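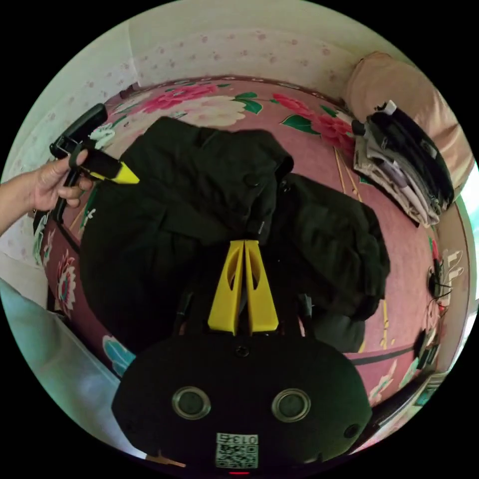 Folding a heavy jacket goes wrong at the start more often than at the end. If the shoulders aren't square and the collar isn't sitting where you want it, every fold after that carries the mistake along and you finish with a lump. Lay the jacket out on a bed before you do anything else. Dark fabric on dark fabric is hard to read, and a black one bunched up on a pink floral cover at least shows you clearly where its outline ends and the bed begins. On a navy or charcoal doona, put down a light towel or sheet first.

The method below is the one I use for coats and jackets going into a drawer, a shelf or a suitcase. It works for wool, cotton drill, denim and most lined jackets. Puffer jackets and leather are covered near the end.

What you need

A flat surface bigger than the jacket with the sleeves out. A double bed is fine, and a single will do if you work across it. Kitchen tables are usually too narrow and the sleeves slide off.

A clothes brush or a lint roller.

Tissue paper, or an old cotton pillowcase if you don't keep tissue.

A breathable storage bag if the jacket is going away for the season. I have used the Hisholm cotton ones for years and they wash well. A clean pillowcase with the end tucked under does much the same job.

Before you fold

Empty the pockets, including the inside one. Shake the jacket outside, then brush it from the collar down, paying attention to the cuffs and the back of the neck. If there are marks, deal with them now. A stain that goes into a cupboard in March will be much harder to shift by the time you want the jacket again.

Check that it is completely dry. Feel the lining under the arms and the inside of the pockets, as these hold damp longest. If you aren't sure, hang it in a room with some air moving through it and come back the next day.

Look over the buttons while you are there. A loose one should be stitched on before storage. It takes five minutes, and the button is still attached to the jacket, so there is no hunting for a match later.

Step 1: Get it flat

Hold the jacket by the shoulder seams and lower it onto the bed face up, hem first. Let the shoulders come down last. Don't drop it and try to sort it out afterwards, as the lining twists inside the sleeves and you end up picking the whole thing up again.

Smooth the lining from the inside by running a flat hand down the back. Then bring the two fronts together.

Step 2: Fasten it

Do up the top button and the bottom one. You can do the rest, but on a thick coat it makes the front pull. For a zip, close it about three-quarters of the way and leave the top open so that the collar can lie flat.

Step 3: Sort the collar or hood

A collar should be folded down as you would wear it. If it is a stand collar, leave it up and fold the jacket below it.

A hood goes flat against the back, and you will need to turn the jacket over to do it properly. Fold the hood down between the shoulder blades, push the air out with the side of your hand, and tuck any cords inside. If the hood comes off, take it off and pack it separately. Put it in one of the pockets if it fits, otherwise you will be looking for it next winter.

Step 4: Turn it over

The jacket should now be face down. Pull the shoulders gently apart so that the back panel is smooth. Tug the hem straight.

Step 5: Sleeves

Fold the left side in by a third, from the shoulder down to the hem, and let the sleeve come with it. The sleeve will be pointing across the body. Fold it back at the shoulder so it runs straight down towards the hem. Do the same on the right.

The two sleeves should lie beside each other — not on top of each other. If they overlap you have folded in too far, and the middle will be twice as thick as it needs to be.

With a padded shoulder, put a loose roll of tissue inside it before folding. It stops the pad from creasing.

Step 6: Fold from the hem

For a shelf, fold the hem up to just below the collar. One fold is enough for a short jacket. A long coat needs 2, so bring the hem up by a third and then fold again. Lay tissue in each crease if the jacket will be there for more than a few weeks.

For a drawer, make the last fold so that the finished width matches the drawer. Turn it face up and put it in with the folded edge towards you.

Puffers, leather and suit jackets

Puffer jackets can be folded the same way, but don't press them down hard and don't store them in a vacuum bag for a whole season. The filling takes a long time to recover.

Leather shouldn't be folded at all if you can avoid it. Use a wide hanger. If it has to travel, lay it on top of everything else in the case with one soft fold over a jumper, and hang it up as soon as you arrive.

For a suit jacket, turn one shoulder inside out, push the other shoulder into it, and fold the whole thing in half across the middle. The lining ends up on the outside and takes the wear. This was shown to me by Hendrik Goossens when we were packing for a winter trip, and I haven't found a better way.

Putting it away

Heavy jackets go at the bottom of the stack with the lighter ones above. Leave a bit of room at the top of the bag or drawer. If you have had moths before, wash or vacuum the drawer first and use cedar blocks, sanded lightly once a year to bring the smell back. Keep the cedar off the fabric itself — a small cloth bag around it is enough.

Label the bag if it isn't see-through. I write the type of jacket and whose it is on a luggage tag and tie it to the handle.

When you take the jacket out again, hang it in the bathroom while someone has a shower, with the door shut. Most fold lines drop out overnight. Any left in a wool coat can be steamed from the inside, holding the iron just off the cloth, and the coat should then stay on the hanger until it has cooled.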